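May
Yaowalak Thongsuk

3.2 Collecting the demonstrations

All demonstrations in this study were recorded by remote control. The operator stands beside the table and moves two small leader arms by hand, and the two arms of the robot follow the same joint motion. We also tried to guide the robot arms directly by holding them near the wrist. This worked well for tasks with one arm, but for folding it was tiring, and the hands of the operator often covered the cloth in the camera view. For this reason the direct method was used only in the first tests, and none of its recordings are part of the training set.

The set, which we call Kodetti, contains 1,631 demonstrations of garment folding. They were given by 2 operators, who worked in turns of one hour. Neither of them had used the Kurner control software before the project. Each operator practiced until he or she could finish 400 seconds of continuous work without dropping the garment, and only after this the recording was started. We do not claim that this rule is the best one. It was simple to check and both operators accepted it.

A demonstration begins when the garment lies on the table and both grippers are open. It ends when the operator presses the foot switch. If the cloth slipped, the operator was asked to continue and to correct the mistake, and the correction was kept in the recording. In an earlier version of the protocol we deleted such cases. The policy trained on the cleaned data could not recover when a corner was missed – it repeated the same closing motion in the air several times and then stopped.

3.3 Grasping at the ends of the garment

The most difficult part to demonstrate is the grasp at the short ends. The operator receives no force signal from the leader arms, so the contact with the table must be judged by eye. Both operators found the same solution without discussing it with each other. They press the fingers down on the cloth first, and close them slowly while the pressure is kept, so that a small fold rises between the fingers. Figure 2 gives a view of the work with an orange garment, with the left gripper on one end of the cloth and the right gripper beside the other end.
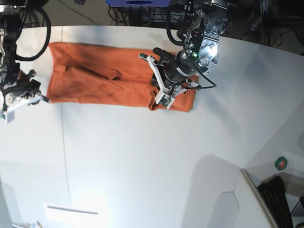
Figure 2. Folding work on the white table.

The order of the two grasps was left free. In the written instructions we asked only that the cloth should not be pulled before both ends are held. One operator preferred to take the left grasp first and then wait, while the other moved both arms almost together. We kept both styles and did not label them. When we trained on the mixed data, the policy sometimes hesitated before the second grasp, and this effect is discussed in Section 5 together with the results on the Magyar baseline.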